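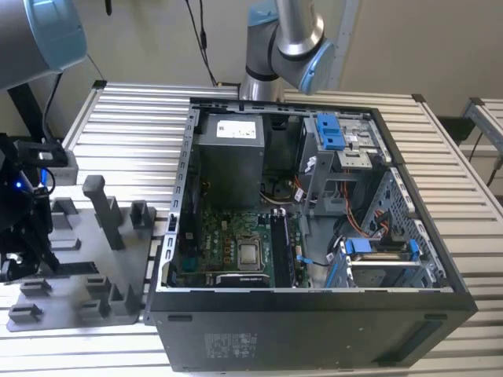 **Ustyna Harasym**
Data collection lead, Parden cell, Vornham lab

**Ticket:** RAM insertion demos rejected at ingest
**Status:** Open, waiting on retest
**Assigned to:** Edvin Torvik
**Watching:** Shoshana Pennington, Khrystyna-Mariia Skoryk

### Summary

Memory module insertion is one of the tasks in the Tymoshchuk set. Target is 300 accepted demonstrations. The Sunday batch went through ingest with 45 episodes and 14 were rejected, all with the same message:

`segment_check: no gripper close event before contact phase`

Operators report normal runs. Playback of the rejected episodes shows the module being picked up and carried to the board, so the close event exists physically and is missing from the log.

### Setup

- Desktop tower on its side on the slotted table, side panel off, CPU in the socket with no cooler.
- Gray printed fixture plate to the left of the case. Do not shift it between episodes. The start poses assume it sits where it is.
- Fixed camera on the workspace, plus the wrist stream.
- Teleoperated, one operator per shift.
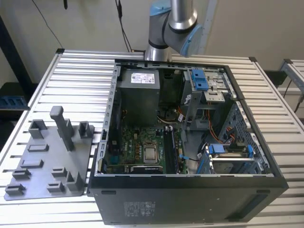 *Fig. 2. Tower and fixture plate, workspace camera.*

### Log

**09:10, Harasym.** Pulled the rejected episodes. No pattern by operator. Wrist stream present in all of them, no dropped frames. Joint states complete. Gripper state channel is present but flat for the first part of each episode.

**09:40, Torvik.** Flat how? Held at the last value, or zero?

**09:45, Harasym.** Held. It reads the closed position from the end of the previous episode, then jumps to live values partway through the carry. By then the gripper is already closed on the module, so the checker never gets an open-to-close transition.

**10:25, Torvik.** Then the recorder is starting before the gripper node has published. It fills from the cache. Please try one episode with a manual open/close before the start signal, and one without.

**11:05, Skoryk.** Ran both. With the manual cycle: accepted. Without: rejected, same message. Repeated each once more with the same result. Grip itself is fine, no slip during the approach to the slot.
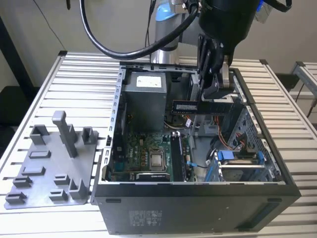
*Fig. 3. Module held level above the board during approach.*

**11:30, Pennington.** Can the 14 be recovered? We are behind on this task and I would prefer not to rerun them.

**11:50, Harasym.** Possibly. Finger opening can be estimated from video, but the labels would come from a different source than the rest of the set. I would keep them out of training and use them only for checking the segmenter.

**12:15, Pennington.** Agreed. Tag them `gripper_stale` and leave them in the Drillville bucket. They do not count toward the 300.

**13:20, Torvik.** Found it. The recorder waits for the first message on every required topic, but the gripper topic is latched, so the old message satisfies the wait. Patch compares the message timestamp with the episode start and holds the recorder until a fresh one arrives. Timeout is 2 seconds, after which the episode aborts with an error on the operator screen.

### Retest procedure

1. Restart the recorder on the patched branch. Leave the arm controller running.
2. Check that the tower and plate match the reference overlay.
3. Bring the arm over the case and stop with the fingers pointing down, clear of the power supply. 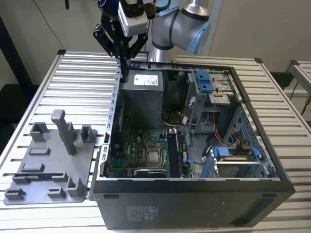

4. Send the start signal without cycling the gripper first. The recorder must wait for a fresh gripper message.
5. Record one full insertion and run `segment_check` on it locally before uploading.
6. Repeat with the gripper node stopped. Expected result is an abort at the timeout and no episode folder on disk.
7. Post both outputs in this ticket.

### Open items

- Iolo Ruddock to check whether the CPU seating task uses the same recorder config. If it does, its accepted episodes need a second look at the gripper channel.
- Manual open/close before each start stays mandatory until the patch is merged.
- Skoryk has the retest on the afternoon shift.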